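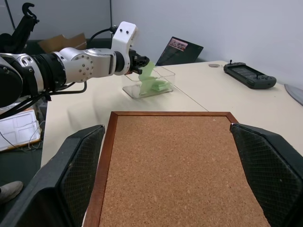 Getting football kit clean (and keeping it that way till Saturday's teas are cleared)

I've been washing kit for a grassroots side for 5 seasons now, and before that it was just my own two muddy children, so I've ruined my fair share of shirts. These are the things I do now, in no special order.

Let the mud dry. I know, it goes against every instinct when a bag of wet shorts lands in your hall, but rub at wet mud and you push it further in. Hang everything over the bath, leave it overnight, then take it outside and whack it against a wall. Most of it falls off!

Turn shirts inside out before they go in the machine. Our Partington away shirts have printed numbers, and the 41 on the back of one was down to a 4 and a bit by April because I kept washing it right side out. Thirty degrees, no softener. Softener leaves a coating on sports fabric and the sweat smell clings to it (my whole first season smelt like a changing room, even straight off the line).

For the smell itself, I pour 500 ml of white vinegar into a washing-up bowl of cold water and leave the shirts in for half an hour. Rinse, then wash as normal. Don't ever mix vinegar with bleach, and don't put bleach near coloured kit anyway.

Grass stains on white shorts are a pain. I dab on a bit of biological liquid, work it in with an old nail brush and leave it for fifteen minutes before the wash. If there's still green showing, do it again before it goes anywhere near a tumble dryer. Once it's been through the heat you've more or less lost.

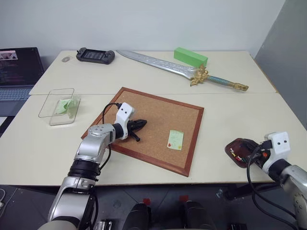
Starketti wrote in to say that goalkeeper gloves need a section of their own, and that mine should never go in the machine at all: "Lukewarm water, a drop of baby shampoo, squeeze the palms gently and don't wring them. Then dry them in the shade with the fingers up."

Quite right, and I've been doing exactly that with the spare pair since. The palms feel much grippier than they did after my machine washes. I'd only add that a rolled-up tea towel inside each glove soaks up a lot of the water, so long as you change it after an hour.

Boots next. Knock the soles together, pick out the studs with a blunt stick, wipe over with a damp cloth and stuff them with newspaper. Not on the radiator, please! I cracked a good pair that way and the soles came clean off at the Datutwood ground in the middle of a cup tie.

Shin pads get a wipe with soapy water and a night by the back door. The straps can go in a sock bag with the socks.

Kit bag: empty it, shake it, sprinkle in some bicarb and zip it up overnight, then hoover it out in the morning.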